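How Do You Look After a Robot's Fingers?

If you have ever had jam on your hands and then tried to turn the pages of a book, you already know something important about robots. Hands work best when they are clean! A robot that picks things up needs just the same care, and somebody has to give it, because a gripper can't walk over to the sink by itself.

A gripper is the part of a robot that does the job of your hand. Some grippers are bolted to the end of a long robot arm. Others are made with a handle, so that a person can hold them and show how a job is done, like folding clothes, while the gripper keeps a record of every move for a robot to learn from later. We are going to talk about the handle kind, and about the person who looks after them at our workshop, Nest Jenkins. Nest has a drawer full of tiny screwdrivers and is very particular about who borrows them (please ask first, and please put them back in order of size).

Let's start with the fingers. You have five on each hand, counting your thumb, but plenty of grippers get along nicely with two. They face each other like the two halves of a clothespin. The fingers are joined to the body by little arms called linkages, and the places where the linkages turn are called pivots. Bend your elbow and straighten it again. Your elbow is a sort of pivot too, only a good deal softer.

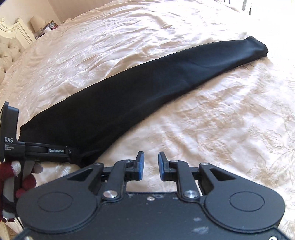

Black cloth on a shiny bedspread, and the blue pads on the ends of the gripper's fingers.

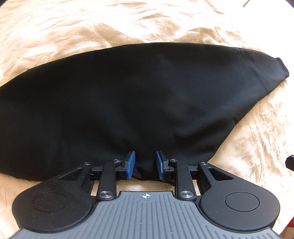
Now, when Nest sits down to look after a gripper, the very first thing is to switch it off. Then come the pads. Rubbery pads are a bit like the soles of your sneakers, which hold on to the gym floor beautifully until they get dusty, and then off you go, sliding! Clothes are full of fluff, and fluff loves to settle on anything that spends its day near them. So Nest takes a soft cloth, makes it just a tiny bit damp, and wipes each pad from the bottom to the tip. Then the pads have to dry all the way, and while they do, there is usually time for half a sandwich.

Next, the pivots. Nest opens and closes the fingers very slowly and listens. A happy gripper hardly makes a sound. If there is a scratchy noise, it may be a bit of lint hiding in a joint, and a small dry brush will often coax it out. If there is a wobble, a screw may have worked a little loose. Screws do that when a machine moves back and forth all day long. Nest gives a loose one a gentle turn and then stops, which is harder than it sounds. My colleague Ynyr Pugh once tightened a screw so much that the fingers would hardly open at all, and it took 39 minutes to put everything right again.

After that, the two fingers have to be checked against each other. Press your palms together and see whether your fingertips match up. Nest does the same with the gripper, closing it gently on a strip of paper and giving the paper a little tug. If it slips out on one side, the pads aren't meeting evenly, and one of them needs to be set straight. Nest tries it 3 times, to be sure.

Last of all, Nest writes everything down in a notebook, even on days when there was nothing wrong. I used to think that was a funny thing to do. But the next person to pick up the gripper might be Beca Powell, who starts early, and Beca likes to open the notebook and see that the pads are clean and the screws are snug before she puts her hand around the handle.

Something to try at home: find a clothespin and a clean, dry sock. Pick up the sock using only the clothespin. Now ask a grown-up for a dab of cooking oil, rub it on the tips of the clothespin, and try again with an old sock that can go in the wash afterward. Did it hold as well the second time? Wipe the clothespin clean, let it dry, and have one more go.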